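Home | Notebook | Bench log | Parts | Archive

Bench log, May, two-arm brick task

Target for this block was 100 demonstrations. We kept 51. I want the reasons written down before everybody remembers it as a good session.

Setup unchanged from the last entry: both arms on the rail, wrist cameras on, mottled gray surface, the big toddler bricks. Task as worded in the Sydorenko sheet: one arm picks a named brick, the other stays clear until it is needed. I still think "until it is needed" is doing far too much work in that sentence. Two operators can read it two ways and both will pass review.

Start poses were supposed to be random. They aren't. Whoever resets the bricks puts them down within easy reach of the left arm, and I do it too. Went back through the kept episodes and the bricks start on the left in 42 of them. A policy trained on this could learn "go left" and score nicely on our own test, which we would also set up by hand, on the left. The Pramarier people reported a great number on a task like this and I would love to see where their bricks were.

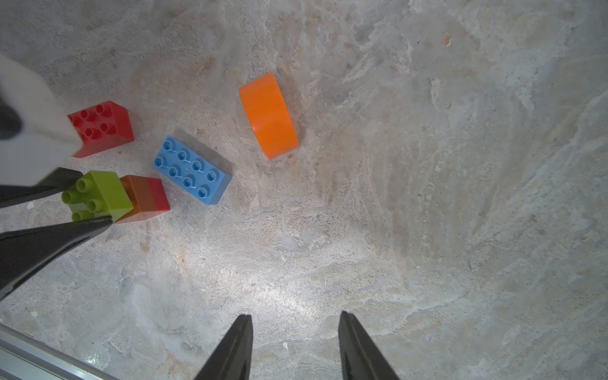
Right wrist view. Left gripper at the green brick, right gripper open, orange cylinder off on its own.

I keep coming back to views like this one. The left fingers look to be on either side of the green brick, but from the other arm's camera I couldn't swear to contact. The lower finger hides some of the studs. The housing covers part of the red brick as well. If I can't label the grasp from here, I don't see why we expect the network to get it from here. The left camera may settle it, so the two streams have to line up, and I don't trust the sync yet.

Also the glare. There is a bright patch on the surface right by the open fingers. Sumell's notes say augmentation takes care of lighting. Maybe. I'd sooner move the lamp and find out what that costs us.

Rejects, for the record: mostly dropped bricks and operators changing their minds halfway. I am less sure than I was that we should throw out the second kind. A hesitation followed by a clean pick is still a pick, and the Prarnovmont set kept theirs. On the other hand I have watched a policy learn to hover, and it hovers forever.

To do before the next block:
- draw start positions from a list, printed, taped to the bench, and follow it
- move the lamp, record 4 episodes, compare
- clap test for camera sync at the start and the end of each batch
- rewrite the "stays clear" line in the task sheet
- wipe the surface, there are specks on it

No training run on these 51 until the start positions are fixed. If someone launches one anyway, please don't put the curve in the slides.

Share (0) | Comments (4)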